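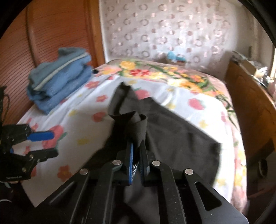 Clilis Laundry, part 2: folding clothes on a bed

Contents
872 demonstrations of folding, recorded by two people in homes in Peltby. Both used hand-held grippers, one in each hand. Each recording has the video from both grippers, the finger opening and the hand path.

How it was recorded
The person takes one garment, lays it on the bed and folds it. No recording is longer than 80 seconds. We did not change the bedding or clear the furniture.

Known problems
In 35 recordings the left hand path has gaps. They are listed in gaps.txt, please leave them out of training. Dark clothes are harder to separate from shadow.

Contact
Yamila Rivadeneira (recording), Tharun Salian (files)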